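Pindeck Sports Ground – Pitch and Touchline Inspection
Rugby, senior and under-16 fixtures
Date of inspection: 2022-05-31
Inspected by: Yamila Toledo
Accompanied by: Elias Zein (grounds)
Grading: S = satisfactory, A = action needed before next fixture, M = monitor

1. Playing surface

1.1 Grass length and cover – S
Even across both halves. Thin strip along the near touchline between the 22 and halfway, reseeded in December and slow to take.

1.2 Holes, ruts, sprinkler heads – A
Two sprinkler heads on the east side sit proud of the turf. Both are inside the run-off area. Lower or cap them.

1.3 Firmness – M
Hard in front of the north posts. Water overnight before any contact session. If a heel will not mark the ground, move the session to the Vostham field.

1.4 Foreign objects – S
Full walk completed in lanes. One tent peg removed from the south in-goal.

2. Posts and flags

2.1 Post padding – A
South left pad has split at the lower seam and foam is exposed. Tape is not accepted as a repair. Replacement is on order from Uller; the south end is closed to contact until it is fitted.

2.2 Post sockets and bolts – S
Checked by hand and with a wrench. No movement.

2.3 Corner and touch flags – S
All flexible, all blunt-topped. One base stiff to turn.

3. Run-off and barriers

3.1 Clear distance from touchline to rail – M
Meets the ground standard on three sides. On the west side the bench had drifted forward again. Moved back during the inspection, and its feet marked with paint.

3.2 Spectator rope – S
Rated for a standing crowd of 400. No change since the last report.

3.3 Floodlight columns – S
Pads secure. Lamps not tested (daylight inspection).

4. Medical and emergency

4.1 Stretcher and collars – S
Stored in the home tunnel, unlocked during play.

4.2 Ambulance gate – A
Padlock seized. Cut off on the day; fit a new one with a key held by the match-day lead, Hadi Semaan. Vehicles may not be parked within the hatched area at any time.

4.3 First aid stock – M
Saline and wide tape are low. Jacinto Cuautle to restock. 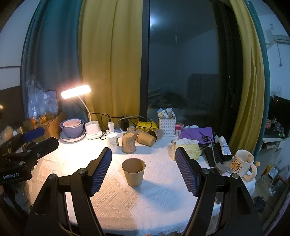
4.4 Head injury record sheets – S
Current version in the folder. Old version withdrawn and shredded.

5. Changing rooms

5.1 Floors and drains – S
Non-slip mats flat. Away shower drain runs slowly but clears.

5.2 Benches and hooks – A
One hook in the away room is bent outward at head height. Remove it; a replacement is optional.

5.3 Hot water – S
Mixer valve tested at each shower. Readings are in the plant log.

Comments
Item 2.1 was raised in the previous report as M and should have been closed by now. It is regraded A and will not be regraded again without a fitted pad. Items 1.2 and 4.2 can be done in one visit.

Reinspection of A items only: Yamila Toledo, on notice from grounds.
Copy to: Märta Brekke, fixtures.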